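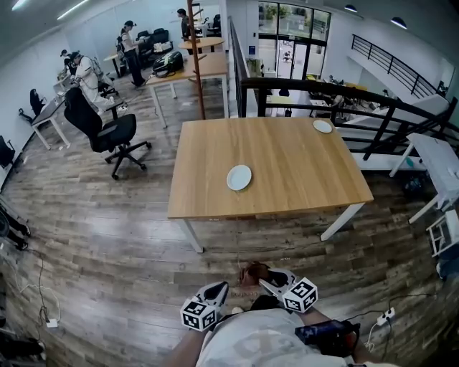 Two grippers, two plates, an oak desk: the hand-held kit at work on the mezzanine.

About Fitinora

Fitinora makes hand-held grippers for people who would like a robot to learn a chore and are willing to do the chore themselves first. Many times, usually. Our record for one task is 460 runs, and it was plates.

Florian Gautier started the company in February with a desk, a printer and a firm belief that the marker cubes would be the easy part. They are now on their fifth version. The kit ships as a pair of grippers, left and right, with a cube on top of each – please don't peel the pattern off, however tempting the corner looks.

We rent kits by the week or sell them outright, and we'll come and run your first session if you're within 30 miles of Plernberg. Hindwood and Lacroix both took the rental and then forgot to send it back, so we invoiced them. They're our best customers.

Visits are welcome most afternoons. Mind the cables.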